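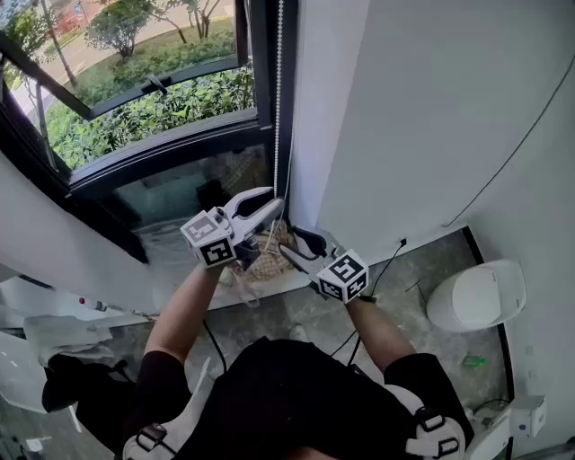
Figure 2.1 A worker wearing a shoulder harness holds a pair of hand-held grippers, each carrying a cube printed with black-and-white markers.

Chapter 2
Good Habits Before the First Recording

If you have ever cooked a big holiday meal in somebody else's kitchen, you already know most of what this chapter has to say. You look for the outlets, you find out where people walk, you move the bags out of the way, and only then do you pick up a knife. Teaching a robot by hand is much the same kind of work, and I would like us to spend a little while on the kitchen before we get to the cooking.

In Chapter 1 we met the idea of a demonstration – a person does a task with hand-held grippers, and the movement is saved so that a machine can learn from it later. The rules for doing this well are still young. Many shops write their own, and in this book we will lean on the house rules of a small company called Flirimix, which has let us borrow its site checklist, and on the Tamiru handbook, which is longer and (I say this fondly) a good deal fussier.

Both begin with the same three matters. The first is cables. A cord on the floor should be routed away from the wearer's feet, with enough slack for a full reach. The second is the harness, whose buckles are checked by the wearer and then by a partner. The third is the markers. Keep the printed faces clean, and try not to cover them with your fingers, even when your hands are tired and your grip starts to wander!

Tiredness deserves its own section, and it gets one. Flirimix stops every session at 40 minutes, and after reading more than 199 of its session logs I have come to think that is a sensible place to stop.

We will also talk about privacy, a subject the Tamiru handbook saves for its last pages and I have moved up to Section 2.3. Windows, washrooms, and shared hallways all raise questions that should be settled with the building before anyone puts on a rig.

Key terms: demonstration, slack, marker face, partner check, rest limit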